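Flelholm update: 1061 practice runs and counting

I finally have sim numbers to share!

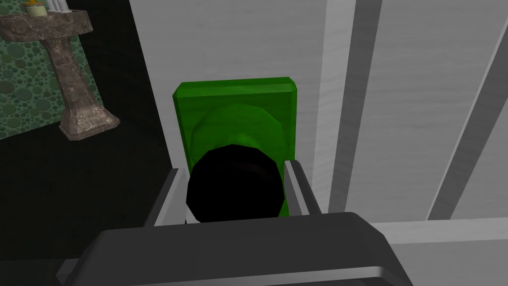

The gripper's view in the simulator, black cylinder in hand and the green block right behind it.

We trained the new grasp policy on 300 demos, then let it loose in Femitz with the room textures and furniture shuffled every run -- marble, bubble wallpaper, candles, whatever the generator felt like. My old policy fell apart when the wall color changed. The new one held its grip in 1000 of 1061 runs, and I may have yelled a little. Next up is the real arm at Porside, with 5 objects to start. Wish me luck!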